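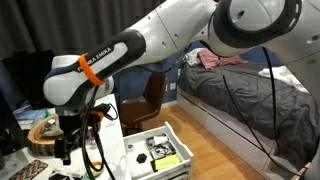 12/02/2018

I stopped buying bread in March, mostly to see if I could. Nine months later I am still baking, and a few people have asked how I fit it around work, so I'm writing it down.

I make two loaves at a time, on Sunday night. The dough is 600 grams of strong flour with 200 of rye, plus salt and starter. I mix it after supper and fold it a few times before bed. It sits in the fridge overnight and goes in the oven on Monday when I get up. One loaf goes in the freezer, sliced. The other lasts until Thursday if my brother doesn't come over.

The starter came from Upendo Mollel, who used to run the bakery on the corner in Dondulbridge. She gave it to me in a jam jar and told me to stop fussing with it. I had been feeding it twice a day and throwing most of it away. Now it lives at the back of the fridge and gets fed on Saturday. It smells a bit sharp by then but it wakes up fine.

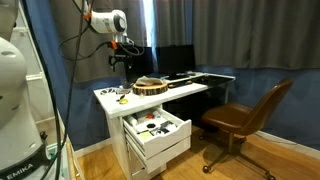

Flour was the part I got wrong for longest. I was buying small bags at the supermarket and paying too much. Kesness sells bigger sacks, and they will hold one for you if you call ahead. I split mine with a neighbor and keep my half in a lidded bucket under the stairs. The rye I still get in small bags because it goes stale on me.

My oven runs hot on the left side, so I turn the loaves after 30 minutes. I bake in two old cast iron pots with the lids on for the first part. I tried a baking stone over the summer and didn't like it - the crust came out pale and the bottom burned.

Things I have given up on: baguettes, anything with olives, and the seeded loaf from the Gustumness cookbook. I made that one four times and it was gummy in the middle every time. If you have had better luck with it, leave a comment and tell me what you changed.

Next I want to try a plain sandwich loaf in a tin, with milk in it. My tin is too long for the recipe I have, so I need to work out the amounts first.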